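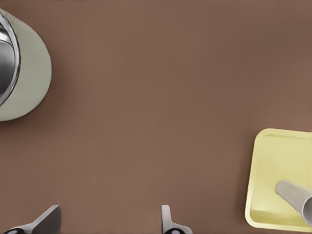

Joni Rautiainen wrote in to say that I'm wrong about vinegar, that his family has used it on every surface in the house for 40 years, and that I should try it before I run it down. I have tried it, Joni. I've tried it on more things than I care to admit, and I'm still not sold.

Print this page
E-mail this page

My complaint isn't that vinegar does nothing. It's a weak acid, and a weak acid is good at dissolving the chalky crust that hard water leaves behind. If your kettle has scale in it, pour in equal parts white vinegar and water, leave it an hour, dump it and rinse until the smell is gone. Same for a shower head: tie a bag of it over the head overnight. Fine. I do both.

What I doubt is everything else on the list. Somebody always has a list. The one going around the Lillton neighborhood page has it removing grease, polishing wood, killing mold, freshening carpets and getting rid of ants. Let's take a few of those.

Grease. Acid doesn't do much to grease. Dish soap does. I wiped half of my range hood with vinegar and the other half with warm water and a squirt of soap, and the vinegar half was still sticky when I was done. It just smelled like a salad.

Wood tables. People swear by vinegar and olive oil as a polish. Think about what you're rubbing in. The oil doesn't dry, it sits there and collects dust, and over time it can go rancid. On a table with a modern finish you don't need polish at all. A damp cloth, then a dry one. If the finish is worn through you need to refinish it, and no salad dressing is going to put it back. And if you don't know what the finish is, test underneath first.

Stone counters. Please don't. Marble and limestone get etched by acid, and the dull spot you get is damage to the stone, so it won't wipe off.

Baking soda and vinegar together. This is the one that really gets me. The fizz looks like cleaning. It's the acid and the soda using each other up, and what you're left with is mostly water with a bit of salt in it. Pentti Sjöberg did his kitchen drain this way every month and told me it ran perfectly. Then in October it stopped running, and the plumber from Bramden pulled out a plug of hair and fat that had obviously been sitting there the whole time. A plastic drain snake costs less than a few jugs of vinegar. Use either powder or acid for a job, by itself, and pick the one that suits the job. Soda is a decent mild scrub for tea stains in a mug. Make a paste, rub, rinse.

Stainless steel. I go back and forth on this one. A quick wipe with diluted vinegar does take off water spots. Leaving it to soak for hours seems like a bad idea to me, and I haven't seen a good reason to do it. Rinse it and dry it with a towel. Drying is probably what does most of the work anyway.

Never mix it with bleach. I shouldn't have to write that, but two of the recipes I was sent did exactly that. It makes chlorine gas. Keep them apart, and don't use one right after the other on the same surface either.

As for the fancy "cleaning vinegar" they sell at Koivisto, it's the same stuff, a little stronger, with a higher price and a sprig of lavender on the label. If you want it stronger, fine. Check the percentage on the back and do the math before you pay extra. The smallest bottle is 500 ml, and I got through mine on a single shower door.

I'm happy to be shown wrong on the ants. Mine walked straight through it.

Updated 31st March

Print this page
E-mail this page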